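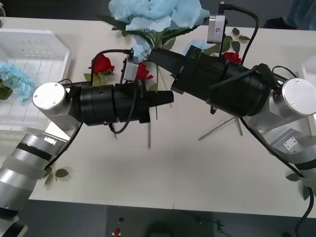
Bird netting (pest control)

Bird netting is a mesh barrier used to keep pigeons, starlings, sparrows and other nuisance birds out of a space. Common on loading docks, courtyards, canopies, parking decks. It does not hurt the birds when put up right.

Materials

Mostly knotted polyethylene twine. Black, stone or clear. Treated against sunlight. Cheap garden netting is thinner and tears, not meant for buildings.

Mesh size

Depends on the bird. Small mesh for sparrows, medium for starlings, larger for pigeons, largest for gulls. Small mesh keeps out everything bigger too, but weighs more and catches more wind and snow.

Installation

A steel cable is run around the opening, held by corner anchors and smaller fixings along the sides, then tightened with turnbuckles. Net gets clipped to the cable with hog rings. Should be drum tight - slack net traps birds and looks bad.

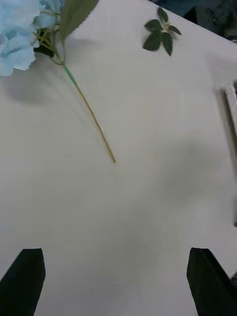
Zippers can be added so workers can reach lights or sprinklers. Any birds inside have to be out before the last side is closed. Old droppings are cleaned up first, with a mask and gloves.

Use in Tumomdale

The covered market at Tumomdale was netted by Ralico in November, 3000 square feet over 154 anchors. An earlier job by Rotich used plastic clips, which went brittle and let pigeons back in thru the corners.

Upkeep

Check twice a year and after storms. Holes are patched with the same twine. Rust on the cable is the usual reason for replacment.

See also

Bird spikes
Clolo (sloped ledge cover)
Sticky repellents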